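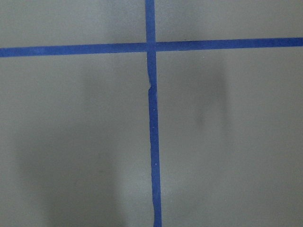
Corinne Haddow
Instructor, Workroom Practice (Room 637)

Filed under: Course Notes > Shared Spaces
7 min read
2 comments · 14 shares

Unit 2: Marking out a surface with tape

Read this before the February session. The reading from the Brorkholm manual is optional, and you will see below that I have some quarrels with it.

The claim under review

The manual says that dividing a shared work surface into marked zones makes people put things back, cuts down arguments and speeds up the work. It says this in the first paragraph and again in the last, and in between it offers one case, the packing room at Wotine, where "lost item reports" dropped after the benches were taped. The Wotine room also got new shelves that same month. It got a second set of scissors, too. I would like to know how much of the drop belongs to the scissors, and the manual doesn't tell us.

So treat the claim as open. Tape is cheap and it comes up again, which makes it easy to recommend and easy to stop thinking about. In this unit we look at what a taped line does and what people only hope it does.

What a line can tell you

Take the simplest layout there is: two strips of blue masking tape crossed on a plain gray surface, giving four areas. Ask what a stranger could learn from it. They could learn that someone wanted divisions, and where the divisions are. They could not learn what goes in any of the four areas, which one comes first, whether the tape itself is off limits, or whether the whole thing is left over from a job that finished long ago.

Most taped surfaces I have been shown are in this state. The person who laid the tape knows the scheme perfectly well and assumes the tape carries it. Ask two users of the same bench to explain the zones separately and compare notes. We will do this in class and I expect the results to be poor.

A label in each zone fixes a good part of the problem. The manual treats labels as a later refinement, to be added "once habits have formed." I think this is backward. If the habits have formed you hardly need the labels.

Straight enough for what?

Students worry a lot about neatness. A strip laid by hand will usually lean a little. Ours isn't level and the upright one drifts off to one side as it goes. Below the crossing its edges turn wavy, and there is a small step in the left edge where a piece may have been joined on or the tape creased. Does any of it matter?

For sorting, no. If you are separating finished work from unfinished work, a lean of that kind changes nothing. Anyone who peels up a whole strip to correct it is decorating.

For measuring, yes, and here I would be strict. Once people start lining things up against a tape edge, every wobble becomes part of the work. The Pristar exercise (later in this handout) asks you to set cards against a marked line, and past groups used masking tape for it and then wondered why the cards wandered. If you need an edge to measure from, use a steel rule or a pencil line and let the tape do the coarser job.

Note also the width of the tape. A strip is a band with two edges, and a card placed "on the line" may be placed against either one, or down the middle. Decide which and write it down. I have seen a bench plan that was correct on paper and wrong on the bench by exactly one tape width, all the way along.

Crossings

Where two strips cross you get a double layer, and the patch tends to look a little darker. People like to use it as a center mark. Be careful with this. The crossing is the middle of the layout only if somebody measured before taping, and usually somebody didn't. It is also slightly raised, so thin paper slid across it can catch.

If you want a center mark, make one with a pen, on the tape, after measuring from all four sides.

The manual's advice on crossings is to cut the second strip and butt it against the first. I tried it. It takes longer, the cut ends lift sooner, and I could not find any benefit at the end of it beyond looks. Try it yourself if you disagree and bring the result.

The Rätsep figures

You will hear it said that a taped bench saves 2000 minutes a year per person. The figure comes from a Rätsep leaflet, where it is given without a method. I wrote out what it would need to be true and got stuck at the second line: saved compared with what? An untidy bench? A tidy bench with no tape? Those are very different comparisons and the second is the one that would interest me.

The same leaflet recommends replacing tape every 600 hours of use. Again, no method. In my experience you replace masking tape when the edges curl, when it has picked up enough dirt to rub off on the work, or when the job it was marking is over. The last of these gets forgotten the most. Old tape with no job attached is worse than no tape, as new people will go on obeying it.

Where I do think tape helps

I don't want to leave you with the idea that it is useless. It works well for a short job with a clear end, with few zones and the people involved present when it is laid. Four areas is fine. By nine, people are reading the bench like a map. It also helps where the surface is one even color and nothing about it suggests where things should go. On a bench that already has a seam or a raised edge, use that first.

Exercise (the Pristar sheet)

1. Pick a flat surface you share with at least one other person. Ask them before you tape it.
2. Lay two strips so they cross. Don't measure.
3. Use the zones for a real task for one week, unlabeled. Keep a tally of anything found in the wrong zone.
4. Label the zones. Run a second week with the same tally.
5. Take up the tape and run a third week with nothing.

The third week is missing from the original sheet. I added it. Without it you have no idea whether the tape did anything, and I will mark down any write-up that skips it.

Bring the tallies, including messy ones, and any tape you removed if it left residue. Write-ups are due by 4 p.m. in the tray outside Room 637.

Tags: bench layout, masking tape, zones, handouts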